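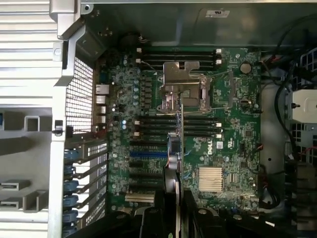 Wrist camera view of the Dell board, processor socket open, gripper at the bottom.

Jekico dataset, README

Hi! I'm Raghda, and this is the data card for Jekico, the computer teardown project our robotics club at Mirkcombe has been working on since March. Fadi Masri wrote the recording scripts, I did most of the driving and all of the labeling, so if a label is wrong, please blame me and open an issue.

What's in it

There are 18 episodes so far, all from the wrist camera, all on open desktop and server cases. Each one is a folder with the video, the arm positions and a notes.txt (mine are long, Fadi's are usually one line, sorry). Most episodes run around 5 minutes.

The tasks are small ones: move over a named part, stop above it, come back. We want the arm to find things like memory slots, the coin-cell battery and the chipset heatsink before we let it try pulling anything out.

Things to know before you train on it

Shiny metal is a pain! The socket bracket and the drive cage blow out badly under our bench lights, and our part detector kept calling both of them "heatsink." I fixed those labels by hand in episodes 1 to 12. The rest still need a pass.

"slot" means any slot, memory or expansion. I know, I know. Version 2 will split them.

Cables are labeled as one big blob per bundle. Don't use them for counting wires.

Loading it

Run load.py from the top folder and give it an episode number. If it complains about missing timestamps, run fix_times.py first and try again.

Still to do: loose screws, and a proper train/test split (Fadi has a draft).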